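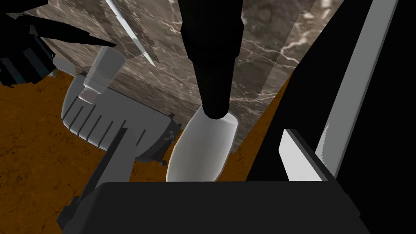

Meltov Prize Longlist Runs Long Again

August 18, 2021

The Meltov Prize for historical fiction has announced its longlist, and readers who planned a quiet fall may want to cancel it. The list has 32 novels this year. Seven of them are set in lighthouses.

The prize, paid for by the publisher Ultell, goes to a novel set at least one lifetime before its author was born. The judges spent most of the summer arguing over what a lifetime is. They settled on a figure in July, then let in two books that miss it.

Favorites include "The Salt Clerk," a slow and very good story of a customs office, and "Rastogi," a family saga that covers four generations and one disputed well. The second comes with a family tree, a map and a second family tree correcting the first.

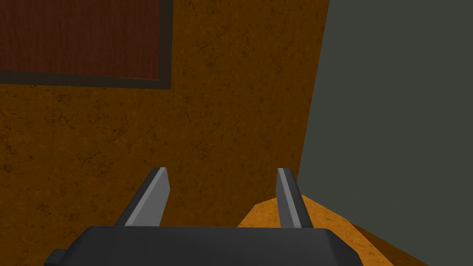
Brownish-orange surface and framed panel, computer rendering.

The winner gets $4,000 and a bronze inkwell that last year's winner described as heavy. Betano Books, the small press with three titles on the list, says it has ordered another 1,000 copies of each - a brave move for a house that still ships from its own hallway.

The shortlist was due in October but has been pushed to February to give the judges time to finish reading. Ultell says the delay has nothing to do with the lighthouses.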